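Paper bag or box for pastries?

gulizar_c
Packing pastries for a school table in October. Paper bags with cord handles, or boxes? Flaky ones get crushed on me.
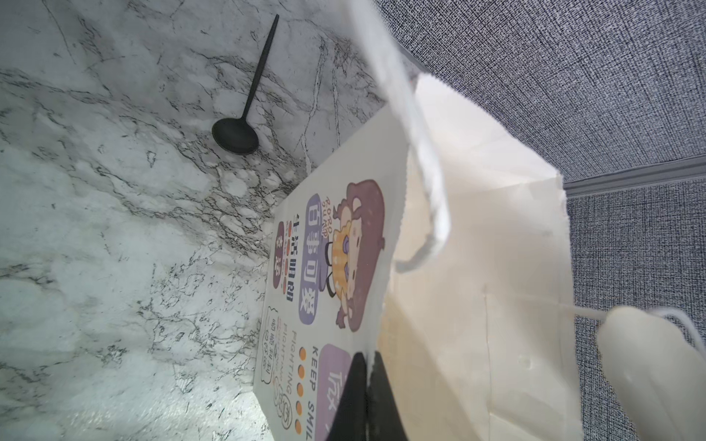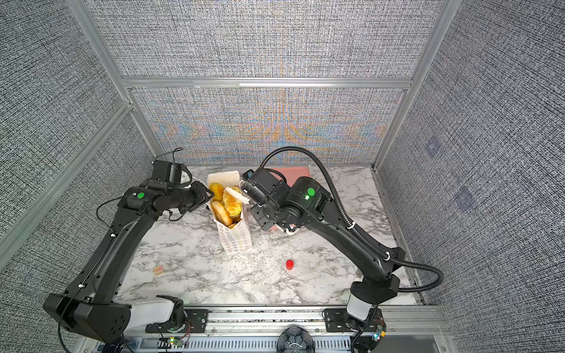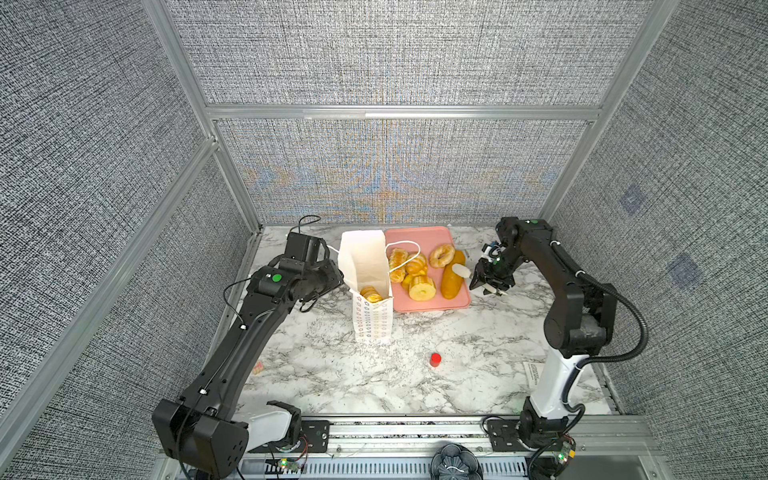
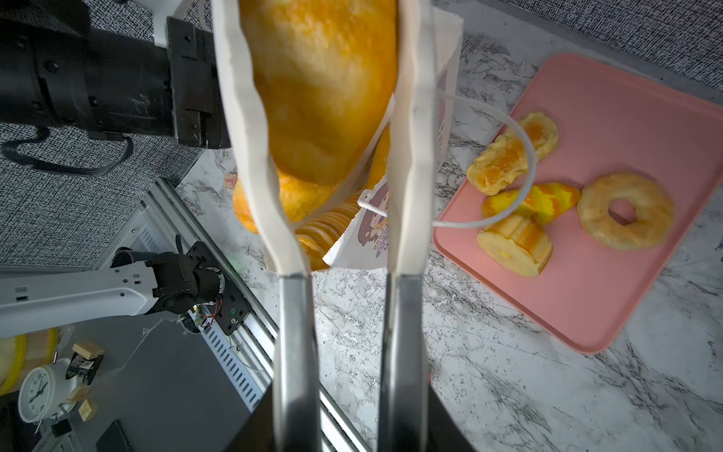 White paper bag in all four, pink tray in the last three

rizwanm
Bag is fine if it stands up. Round cakes at the bottom, croissants last.

AnomaR
Disagree. Anything tall leans on the flaky stuff. I'd box the croissants.

rizwanm
Boxes cost more. I've filled nearly 2,000 bags and still use them.

gulizar_c
Bags for the donuts, then. I'll price boxes for the rest.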